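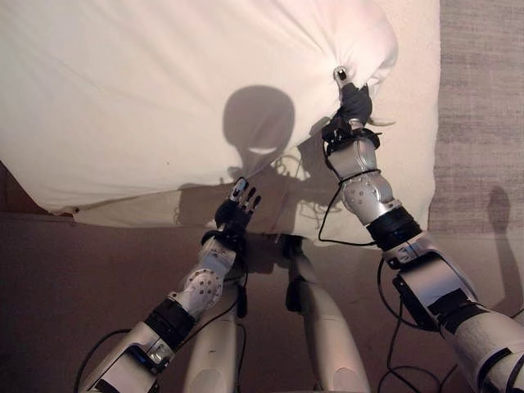 Fig. 1. White sheet, held up, with creases.

3. Results

We asked 284 students in the Trudham dorms how often they washed their bedding. 216 answered, which our adviser, Miyuki Nakajima, called brave of them. The usual reply was "every two weeks." The laundry room log for November suggests something closer to once a semester – unless people are washing sheets in the sink.

Price did not explain much. When Drirkley Hall made its machines free for a month, sheet loads went up by three. Two of those were ours.

4. Limits of the study

We only asked people who were awake by noon.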